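# Order of precedence on a miniature bar: Torkent Civil Merit and the Wistport Cross

**ferrule_and_pin** — Monday, May 25, 2020

I have a mounting job for a customer who holds two foreign awards and one domestic medal. The foreign pieces are the Torkent Order of Civil Merit, fourth class, with rosette, and the Wistport Cross for Trade. He has written permission to wear the first without restriction. The letter for the second says "on appropriate occasions", with no further wording.

Domestic goes first, that much is clear. My question is the order of the other two. By class the Torkent piece is higher. By date of award the Wistport Cross came first, by several years. Which rule applies?

**oldgrosgrain**

Date of award. Foreign orders are worn after all domestic ones, in the order in which they were conferred. Class only matters between two awards of the same country.

**Clasp_Count**

I disagree in part. That is the rule for medals. For orders, the older Torkent handbook groups by grade first and uses date to separate equal grades. A fourth class with rosette is an officer grade, and the Wistport Cross has no grades at all, so it is treated as a decoration and sits below.

**oldgrosgrain**

The Torkent handbook governs Torkent citizens. The customer is wearing them here, so the rules of the wearer's own country apply. The issuing state has no say in where its award goes on someone else's bar.

**Clasp_Count**

It does have a say if he is attending as a guest at a Torkent function. Their protocol office asks for their order to be placed first among the foreign awards. I have seen this on the back of an invitation card.

**oldgrosgrain**

A request on an invitation is a courtesy. You can't remount a court-style bar for one dinner.

**ferrule_and_pin**

He has one event booked and it is a domestic one, so the invitation point doesn't arise yet. Leaning towards date of award. Two follow-ups:

1. Does the rosette go on the miniature ribbon? The full-size piece has it, 10 mm across, and it looks heavy at the smaller size.
2. The restricted permission for the Wistport Cross. Does it have to come off the bar when the occasion isn't "appropriate"?

**Watered_Silk**

On 1: yes, a reduced rosette, if the full-size insignia carries one. Without it the miniature reads as the fifth class, and that understates the award. Clullitz stock a woven one in the Torkent colours. Do not cut down a full-size rosette, the pleats open within a month.

On 2: restricted permission normally covers events connected with the country concerned. For anything else he needs a second bar without it.

**ribbonbox600**

Agree with Watered_Silk on the rosette. I would add that Torkent changed the ribbon edge at some point. The early one has a narrow white edge, the later one has none. Check the brevet number: mine is 3173 and has the white edge. The number should be on the reverse of the brevet, lower left. 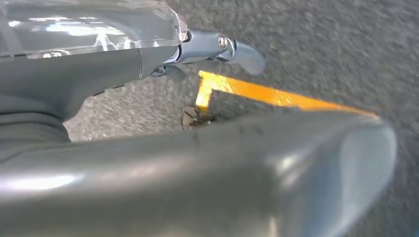

## Moved from the mounting sub-forum: ribbon edge and brevet numbers

**ferrule_and_pin**

His brevet is numbered well after yours and the ribbon has no edge, so that is consistent. Thanks.

**Clasp_Count**

Careful with brevet numbers as evidence. Torkent numbered each class separately, and the fourth and fifth ran in different ledgers. A high number in one can be earlier than a low number in the other.

**ribbonbox600**

Mine is also fourth class, so the comparison holds.

**Clasp_Count**

Fair enough, withdrawn for this case. The general caution stands.

**Watered_Silk**

Does anyone have a source for ribbon without the edge by the metre? Aranda used to weave it but their minimum order is now 100 metres.

**oldgrosgrain**

Clullitz cut it to length. The shade is slightly darker than the Aranda weave — fine on its own, visible next to an older piece.

**ferrule_and_pin**

Ordered from Clullitz. Final layout: domestic medal, Wistport Cross, Torkent order with reduced rosette. Second bar without the Cross, same backing. I have told the customer that the Torkent office may ask for a different order if he is ever their guest.

**Clasp_Count**

I would still have put the order before the Cross, but it is defensible.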